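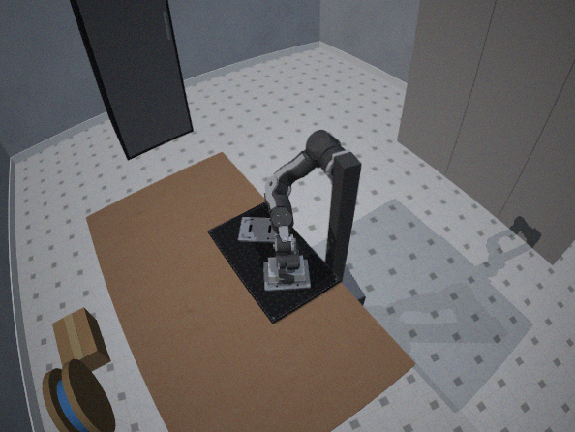

Search this site
Search term... Go

Home Reviews Software Hardware Archive About

Skastley Bench 2: review

Skastley Bench is a desktop program for recording demonstrations in simulation. You drive a simulated arm through a task, it saves what you did, and you feed the saved runs to whatever learner you happen to use. I have been using version 2 since the middle of March, mostly to collect examples of one arm picking a block off a plate. I paid for my own licence.

I looked at version 1 last year and gave up on it after an afternoon. The physics was fine, but every recording had to be named by hand and the viewer froze if you resized it. Both of those are fixed.

Setting up

The installer took 13 minutes on my machine, most of it fetching the room models. You get several rooms to start from. I used the workshop one, with the tiled floor, the cabinets along the wall and the cable spool in the corner. It looks plain, and the lighting is soft and even, but for this sort of work I would sooner have a plain room that runs smoothly than a handsome one that stutters. The furniture can be switched off from the Scene menu if your graphics card is struggling.

The arm comes ready mounted on its column with a parallel gripper fitted. Swapping the gripper for another model means editing a text file, and the manual gets one of the field names wrong. It should be "tool_mount", with the underscore.

Recording

You can drive the arm with the keyboard, a gamepad or a 3D mouse. The keyboard is hopeless for anything beyond a quick check. I used a Holier gamepad to begin with and then borrowed a Karagiannis 3D mouse, and the difference shows in the data. With the gamepad my approach to the block came out as a string of short straight moves. With the 3D mouse it was one curve and a short drop at the end.

Over four evenings I recorded 171 runs and kept all but 62 of them. Most of the ones I threw out were my own fault: closing the fingers too early, or clipping the edge of the base plate on the way down. A few were lost to a bug, described below.

The best thing in this version is the trim tool. Once a run is saved you get a timeline and can cut the dead time from either end, which matters a good deal if your learner tends to copy pauses. In version 1 I had to do that in a separate script. You can also mark a run as failed and keep it, and failed runs go into their own folder on export.

Block positions can be shuffled between runs. The default spread is very small – the block hardly leaves the middle of the plate – so raise it before you start. I didn't, and my first evening's runs were nearly all the same example.

What I didn't like

The reset is slow. Each one takes up to 9 seconds, and you sit through it every single time. There is a "fast reset" box in the settings, but with it ticked the arm sometimes started the next run with the gripper still closed, and that spoiled several recordings before I noticed.

Depth is hard to judge in the main view. A second camera window helps, though it has to be opened again each session because the layout isn't saved. I ended up keeping one view side-on to the plate and leaving it there.

Export is to Skastley's own format or to plain folders of images and joint readings. The plain folders are large but any script can read them. There is no option to export only the runs recorded since last time.

How the data did

I trained the same small policy twice, once on the gamepad runs and once on the 3D mouse runs. The second was clearly steadier above the block. The first tended to hover and correct itself. I haven't tried either on a real arm, so I can't say how well any of it carries over.

Compared with the Grullau recorder

Grullau's recorder is free and resets almost at once. It has no trimming and no shuffling, and the rooms are bare boxes. If you are comfortable writing your own scripts, you could get the same results with it for nothing. I would still pay for Skastley Bench for the timeline alone, but I would wait for the reset bug to be fixed if you plan to record in bulk.

Previous review Next review Back to top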